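Stitside Shared Kitchen: Frequently Asked Questions
Most of these get asked at the microwave, usually by someone with their mouth full.

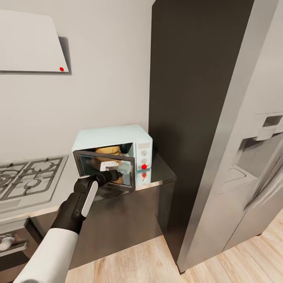
Who can use the kitchen?
Anyone renting a desk at Stitside, plus one guest. A guest is a person you came in with. It is not your entire book club.

When is it open?
7 a.m. to 10 p.m. In December we close at 6, and the heating gives up well before that.

Can I reheat fish?
There is no rule against it. There are 13 other people on your floor, and they have rules.

How long can I leave food in the fridge?
Four days, with your name and the date on it. "Mine" is not a name. Unlabeled food goes out at the end of the week, container included.

Who took my yogurt?
We don't investigate yogurt.

The breaker tripped. What now?
The kettle and the toaster share a circuit — they don't get along. Unplug one, then call Lai-ching Lui at extension 400. Please leave the panel alone, even if your uncle was an electrician.

Is the coffee free?
The coffee in the big tin is. The Ballunon beans on the top shelf belong to the Kao office upstairs, who weigh them.

Can I book the kitchen for a party?
Yes, for up to 10 people, with a week's notice. You get the room and the sink. You also get the dishes.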